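Packing hall at Nindstead, what changed since July
Forum: Warehouse and Light Industry > Automation at work

packline_40
We got the Wosier arms on the returns benches last July. Before that it was 12 of us per shift sorting and repacking by hand. Now it's the same 12, but half are on what they call teaching and checking. Anyone else gone through this? I want to know if the pay grade moved.

dunmoor
Ours didn't. We had Cuvia units put in and got a new job title with the same money. Ask for the grade in writing before you sign off on the training.

packline_40
Too late for that, I signed in week one.

tapegun
I don't agree it's the same work with a new name. I used to do 567 units on a good shift and my wrists were finished by Thursday. Now I demonstrate grips and clear faults. I'd take that over the old bench at the same rate.

dunmoor
Fine for you, but two people on our side didn't want to stand and teach all day. They were good packers and they got moved to loading. That should have been a choice.

tapegun
Fair point on the choice. Did they get any notice?

dunmoor
2 weeks.

fuchs_returns
I'm at Fuchs, similar setup. The part the arms still struggle with is void fill. Boxes are fine, cards are fine, but crumpled paper never has the same shape twice, so we do that one over and over.
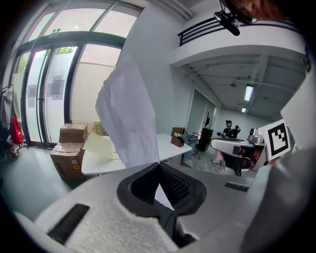
We rotate every 40 minutes because your attention goes before your arms do. Management wanted longer turns and the shift lead said no. Get the rotation agreed first, then argue about the grade.

packline_40
We have no rotation at all. I'll raise it at the next shift meeting - thanks.

dunmoor
Raise both.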